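Ticket reopened by Lumturie, August 11, 2020

Hiya, me again! The Fodlow order page still won't let me save the play food set - I get as far as delivery and it dumps me back at the basket.
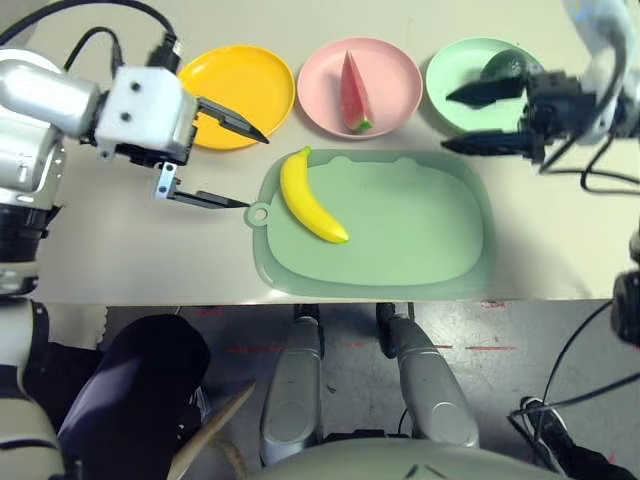
Plates, board and the watermelon slice

Tried it in two browsers and cleared everything out, same thing. Efren reckons it's the postcode box.

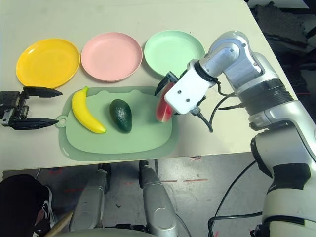

He put his own postcode in and it went straight through, so could you look at mine please? Error 85, if that helps.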